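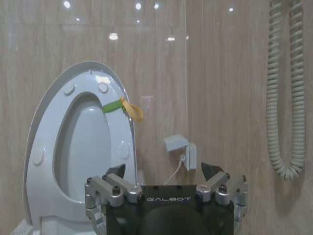

Seat and lid in the raised position, with the green strip on the rim and the yellow-orange loop attached.

Rotero Compact Bathroom Set: Seat, Strip and Fittings
Posted February 2019 by Adhiambo Lyimo, Residential Equipment Office, Plurketport
11 shares | 2 comments

The Rotero Compact Bathroom Set is the standard equipment for single-occupancy bathrooms in residences managed by Plurketport. It is supplied for new buildings and for the replacement of older fittings. Building managers at Taketham and Mfaume may order the full set or individual parts through the Residential Equipment Office. A total of 1,036 sets are currently entered in the equipment register.

This page gives the contents of the set, the requirements for fitting and care, and the terms on which parts are replaced. It applies to the white version only. Requests concerning the earlier wall-hung version should be sent to the office at the address given at the foot of the page.

Seat and Lid

The seat is a closed oval ring with a full lid. Both parts lift separately and may be left standing upright together when the bowl is to be cleaned or inspected. Four round bumper pads on the underside of the seat carry the weight on the rim of the bowl. They are placed in two pairs, one toward the front of the ring and one farther back along the sides.

The pads should be checked whenever the hinges are checked. A seat that rocks from side to side when lowered should be reported. It should not be packed up with tape, felt or folded paper. Replacement seats are issued complete with pads and hinges, and pads are not issued separately.

The hinges are tightened from below by hand and then turned a further quarter with the plastic key supplied in the carton. Metal tools should not be used on the hinge nuts. After tightening, the seat is to be raised and lowered several times to confirm that it sits squarely over the bowl and remains upright when left there.

Lifting Strip

A bright green strip may be fitted across one side of the seat so that the user can raise the ring without taking hold of it directly. The yellow attachment at its end extends past the edge of the seat, where it can be reached from the front. The color was chosen by the office to stand out against the white fittings and may not be substituted on a first order.

The strip is an optional part. It is issued on request for any bathroom and is fitted to all accessible rooms at Mfaume before they are assigned. It may be placed on the left or the right side of the seat according to the layout of the room and the preference of the resident. The side opposite the control panel is preferred when the resident has expressed no wish in the matter.

When fitting the strip:

- Clean and dry the seat before placing the strip.
- Lay the strip flat across the rim, clear of the bumper pads.
- Leave the yellow end free beyond the outer edge.
- Lower the seat and confirm that the yellow end is not trapped beneath it.
- Pull gently and confirm that the strip does not shift.

The strip is intended for lifting the seat only. It should not be used to pull the seat down with force, and it should not bear any other load. Strips are to be wiped when the seat is wiped. A strip that has come away at either end should be removed and replaced with a new one. Used strips are not to be moved to another seat.

Control Panel

The bidet control panel is mounted beside the toilet and is operated by the small gray buttons on its front. It is white, to match the bowl and seat. The panel requires a protected electrical supply, to be installed by a qualified electrician before the set is delivered. Building managers should confirm in writing that this work is complete when they return the order form.

Residents should be shown the stop button first. The remaining functions are explained on the printed sheet issued with each set, and a copy of that sheet should be kept with the room file. Additional copies are available in large print.

The panel should be cleaned with a soft cloth that has been wrung out well. Spray cleaners should be applied to the cloth and kept off the panel itself. If the buttons do not respond, the supply should be switched off at the wall and the fault reported. Panels are not to be opened by building staff.
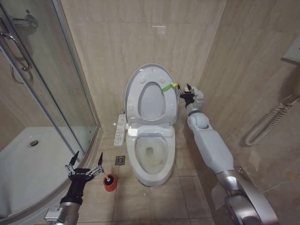 Bathroom at Taketham: toilet with side-mounted control panel, brush and holder, floor drain and curved shower enclosure.

Layout of the Room

The set is designed for small bathrooms in which the toilet and shower share one floor. At Taketham the toilet is placed facing the door, with the curved glass shower enclosure on the left. The curve of the glass leaves more standing room in front of the toilet than a square enclosure of the same width. The metal-framed enclosure has a curved chrome door handle and a white tray with its own round drain.

A second drain, with a square patterned metal grate, is set in the tiled floor outside the shower. This drain must be kept clear. Mats, scales, waste bins and storage boxes are not to be placed over it. Tiling contractors should confirm that the floor falls toward the grate before the toilet is fixed in place, as later correction requires the removal of the fittings.

Beige wall and floor tiles are the usual choice in these rooms. The set may also be installed with other finishes, subject to approval of a sample by the office. Wall and floor tiles are not included in the price of the set and are ordered under the building contract.

Brush and Holder

A toilet brush with a white handle and a red holder is provided with each set. The holder stands on the floor beside the toilet and is not fixed to the wall or floor. It should be positioned where it can be reached while standing in front of the bowl, away from the floor grate and out of the path of the shower door.

The red holder identifies equipment that is reserved for the toilet. It must not be exchanged with cleaning equipment from kitchens or common rooms. The holder is to be emptied and rinsed at each scheduled cleaning, and the brush replaced when the bristles are bent or worn. Brushes and holders are stock items and may be drawn from the building store without an order form.

Routine Care

The bowl should be cleaned with a mild acid toilet cleaner at the waterline and beneath the rim. Brown staining close to the water commonly results from mineral deposits and may need more than one treatment. Scouring powder, wire wool and bladed scrapers will damage the glaze and are not permitted.

The seat and lid should be washed on both sides with warm water and a neutral detergent. Both should be raised for this purpose and the hinge area wiped last. Bleach should not be left standing on the seat, the strip or the hinges. The floor is to be swept before it is washed so that grit and hair are not carried into the drain.

Shower glass should be wiped down with a rubber blade or dry cloth after use. Residents are asked to leave the enclosure door open for a short period afterward. The handle and frame may be cleaned with the same detergent as the seat.

Ordering and Delivery

Orders are accepted from building managers only. The order form must state the building, the room number, the position of the soil outlet and whether the lifting strip is required. Sets for Taketham are delivered to the lower service entrance. Sets for Mfaume are held at Plurketport until the building confirms that it is ready to receive them.

The shower enclosure is delivered separately from the toilet and should be inspected before the carrier leaves. Damage to glass or tray must be written on the delivery note. Claims for other parts may be made within 11 days of delivery.

Orders for the summer installation period must reach the office before the end of June. Orders received after that date will be placed on the following schedule, unless the room is out of service.

Guarantee

The bowl, seat and hinges are covered for five years from the date of installation. The control panel is covered for two years. Lifting strips, brushes and holders are treated as consumable items and are replaced from stock. The guarantee does not extend to damage caused by unsuitable cleaning products or by alterations made without written approval.

Contact: Residential Equipment Office, Plurketport, Main Service Building, ground floor
© Plurketport. All rights reserved. | Back to top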